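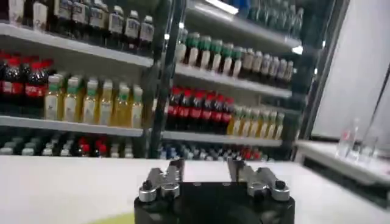 Most jobs are really bundles of smaller jobs, and automation almost never takes the whole bundle at once. That is the main idea of Chapter 9, and it's one of my favorites to teach, as you can test it on any workplace you know. Take a shop. Somebody unpacks, somebody wipes down, somebody answers the customer who wants to know if the cold tea comes in a bigger size. Then there are the shelves. The red-capped cola bottles stand side by side, the yellow drinks with green caps stand next to them, and a gripper with two metal fingers waits in front of a white table. For a person, keeping a shelf like that in order is a task you do while thinking about something else. For a machine it is a string of separate problems - find the bottle, judge the gap, close the fingers, let go - and each one had to be worked out by an engineer. When you read about a job being "automated," ask which part of the bundle is meant. You'll be surprised how often the article doesn't say!

We will follow one company through the whole chapter. Brunden runs small shops that sell drinks, snacks and a few household goods, and it has 374 employees on its payroll. In February the company began trying out robot arms for stocking and for tidying up after hours. The arms came from a supplier named Kokkonen, and the software that plans their movements came from Sollance. The first trial store was the one in Fikudness, where Pravesh Pretorius had been shift lead for nine years.

Pretorius kept a notebook during the trial, and we'll quote from it a good deal. His early entries are mostly about time. Evening restocking used to take two people 90 minutes, and they talked the whole way through it. "That was when I found out who was having a rough week," he wrote. Once the arms took over part of the stocking, one of those two people was moved to the register and the other stayed to watch the machine. The bottles still reached the shelf. The talking stopped, and it was a month before anyone in the office noticed that something had gone missing from the evening.

Keep that entry in mind when you get to Section 9.2, on hidden work. Many things that matter to a team happen in the cracks between official duties, so they don't show up when a manager writes a list of tasks to hand over.

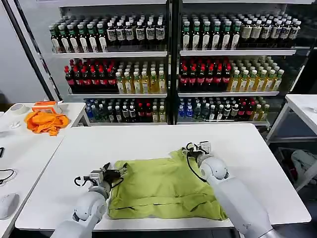
Why is soft material harder for a robot to handle than a bottle?

A bottle keeps its shape when you pick it up, so a robot can plan the grip ahead of time and trust that the plan still fits a second later. Cloth changes shape with every touch. Pull one corner and the fold in the middle moves, and the spot the robot was about to grab may be gone.

You can see this in how Brunden divided the work. The company had hoped to give the arms all the end-of-day tidying, including folding the store's aprons and cleaning cloths. Bottles went fairly well. Folding went slowly, and the staff ended up with a new duty that appears in none of their original job descriptions: setting things up so that the machine has a fair chance. They spread a cloth flatter before walking away. They moved boxes back from the middle of the table. Pretorius called this "feeding the arm," and the name stuck. 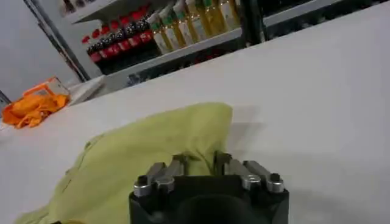

Feeding the arm is skilled work, and I find it one of the most interesting parts of the whole story. The people who were best at it had learned, by watching, which folds the gripper could manage and which it would fumble. They could tell from across the room that a try was going wrong. But the pay scale at Brunden had no line for this knowledge, and the training binder had no page for it. Two workers wrote their own page and taped it up beside the sink. By the end of this chapter you should be able to say what kind of knowledge was on that page, who gained from it, and what the company could have done to reward it.

Words to watch for as you read: task bundle, hidden work, handoff, exception, deskilling, upskilling. The last two sound like opposites, but Section 9.4 shows both happening to the same person in the same shift.

Before you start Section 9.1

Pick a job you have done or have watched closely - paid or unpaid, it doesn't matter. Write down every small task in it, including the ones that seem too minor to mention. Mark the tasks you would gladly give to a machine, then mark the ones you would miss. Bring the list to class and trade with a partner who has never done that job. Hold on to it afterward, as you will need it again for the interview project in Section 9.5.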